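Ulico: The Salt Crown

Ulico: The Salt Crown is a turn-based strategy game with role-playing elements, developed and published by the small studio Dresitz. It is the second game set in the island realm of Ulico and takes place one generation after the first. Players lead a company of sailors, sell-swords and hedge wizards from one harbor to the next, hunting for the pieces of a shattered crown that once kept the tides in order.

Setting

The map covers 21 islands, and each has its own ruler, market and local grudges. The largest is Zivora, a volcanic island where the glassmakers' guild has pushed out the old governor and closed the port to strangers. Players can get in by paying a heavy toll, by smuggling themselves ashore at night, or by winning over the Ní Bhriain clan, a family of ferry pilots who know every reef in the region. The clan has one of the best quest lines in the game, full of feuds, weddings and stolen boats, and it can end in wildly different ways depending on who is still speaking to whom.

Gameplay

Travel happens in real time on the sea chart, while battles are fought in turns on a hex grid. Wind matters in both. A strong gust can carry arrows two extra hexes or blow a fire spell straight back at the caster, and learning to use it is a real pleasure. Each unit keeps its own experience and scars, so a plain deckhand hired in the first hour can grow into a terrifying boarding captain by the final act. 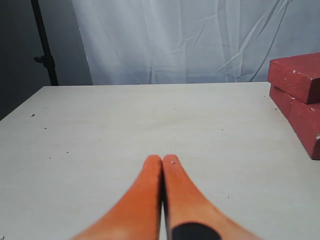
Magic is drawn from salt, which is gathered on beaches, bought from traders or scraped from wrecks. There are 314 items to find, many of them cursed in ways that turn out to be useful – the Drowned Lantern slowly drains its owner's health but shows hidden ships on the chart. Cursed items can be cleaned at shrines, though doing so strips away their best powers.

Players choose one of two starting heroes. The Navigator moves faster at sea and can reroll the wind once per battle, and the Exile begins with a larger purse and a loyal pack of marsh hounds. Dialogue changes with the hero, and some islands greet the Exile with drawn swords.

Updates

A free update released in February added a harder difficulty level, a fishing minigame and a randomized campaign mode called Loose Tides. It also rebalanced the hounds, which had been strong enough to win most early battles on their own. The patch notes listed 477 changes, including a long-awaited fix for merchant ships that sailed in circles outside Zivora harbor.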